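Boletín de la biblioteca – rincón infantil

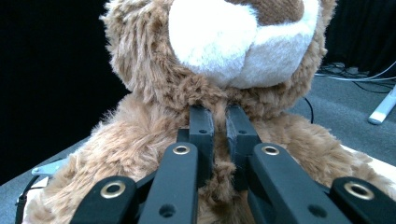
Un oso de peluche, pelo largo y hocico blanco.

Vuelve la Noche de Cuentos y vamos con el tiempo justo, así que va todo seguido. La hoja de inscripción está en el mostrador desde el Feb 10, 2023 y quedan plazas, pocas. El año pasado se apuntaron casi 200 entre niños y mayores y en la sala grande no se cabía, de modo que esta vez el tope es de 78. Cuando se llene, lista de espera.

Edades: de 3 a 13 años. Los pequeños, acompañados. Los de diez para arriba pueden quedarse solos si traen la autorización firmada (el papel verde, el blanco ya no vale).

Qué traer: saco o manta, cojín, calcetines gordos, botella de agua con el nombre puesto. Linterna si teneis. Peluches, los que querais, pero marcados con una etiqueta, que en julio se quedaron varios en el armario y todavía hay un conejo sin recoger. Comida no, la merienda la ponemos nosotros. Alergias, avisad al apuntaros.

Los cuentos. Abre Juniper Escobedo con «La casa de Meliveck», que es largo y da un poquito de miedo hacia la mitad – los de tres y cuatro años pasan entonces a la sala de al lado con canciones. Después, lectura a dos voces de «Irden y el río», y para cerrar lo que pida el público. Si alguien quiere leer un texto suyo, que lo traiga escrito, máximo una cara.

El préstamo cierra esa tarde una hora antes. Las devoluciones, por el buzón de la puerta lateral, que el de la entrada sigue atascado y los libros grandes se quedan a medias.

Más cosas. Ha llegado por fin la colección Verstraete de álbum ilustrado, está sin forrar pero ya se puede reservar. El tomo de dinosaurios tiene cola. El taller de encuadernacion cambia de sala, ahora en la primera planta. Y seguimos buscando cuentos en otros idiomas, sobre todo árabe y rumano, en buen estado y sin pintar.

Para dudas, mostrador infantil, por las tardes. Por teléfono también, aunque a la hora de la salida del cole cuesta que lo cojamos.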